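Trollura dev thread, because I've been itching to share this all week 🧵

We've rewritten how the wrist camera feed gets turned into a surface map. The old planner, Hellent, wanted a full depth scan before every move. The new one starts moving on a rough guess and tidies it up as it goes. So much nicer to watch!

1/ Patterned worktops were our nemesis. Dark veins in fake marble kept coming back as edges, so the planner would politely steer round a line on the counter. 249 logged detours in July alone.

2/ The fix is small. An edge only counts as an obstacle if it shifts the way a raised thing should across 8 views in a row. Printed veins stay flat, board rims don't. I love it when parallax does the work for free.

3/ We also mask out the gripper using the joint angles – no more reaching away from its own finger.
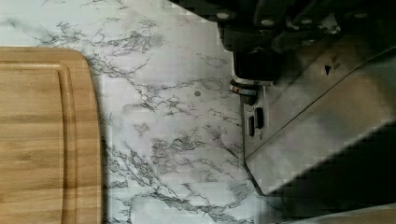
Issue 26

4/ Marble pattern, wooden board with a juice groove, big matte metal finger taking up the right-hand side. All my favourite troublemakers in one view. The groove is next on my list, as it still gets mapped as a second board edge.

5/ Replay tool is in the Welleveck branch. You can scrub through a run and see the map fill in beside the camera view. Loads of fun, and it found 2 timing bugs on Thursday before I'd finished my tea.

6/ Next up: shadows. Wish me luck!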